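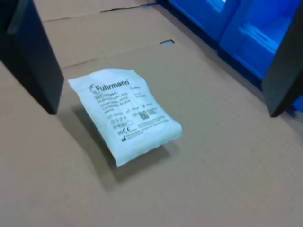

Ration cards after a camp move

When the families at Drulavness were moved to the new site in April, the food lists moved separately. The old site used household numbers painted on the shelters. The new one uses plot numbers, and one plot can hold two or three households. A card issued under the first system doesn't match any row in the second.

Serena Pace and I spent most of a week on the match. We sorted both lists by the name of the card holder, then by the age of the oldest child. Spelling was the main source of error. The first registration was done by ear, and the same surname shows up in several forms.
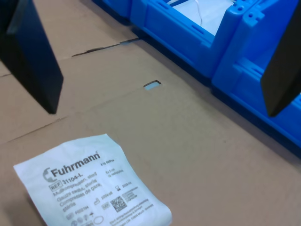

A clean match on name, age and village of origin went straight through. A match on any two went to Yupin Kaewsai, who walked to the plot and asked. After the first pass, 111 cards were still open out of 3000. Most belonged to people who had married, split from a parent's household, or taken in a relative's children.
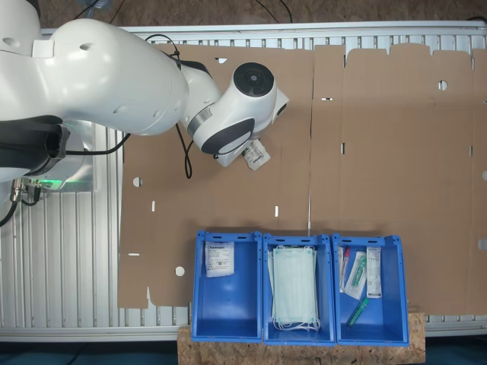
Small white sealed package in the gripper, above the work table.

Open cards stayed valid for the next distribution. I argued for this and would do so again. A double ration can be corrected on the list later, and a missed one means a family goes to the market with nothing to trade.

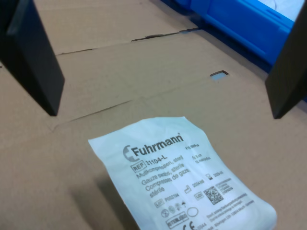

Storage of the paper cards needs its own rule. Ours went into used cartons, and those wear out first where the flaps meet. A long seam with raised edges and torn spots, like the one in the photo, will let dust in. Tape the full length before stacking. The stubs go in a separate carton, sorted by plot, with the old household number written on the back of each one.

Next distribution is Friday. I still need the list for the east rows.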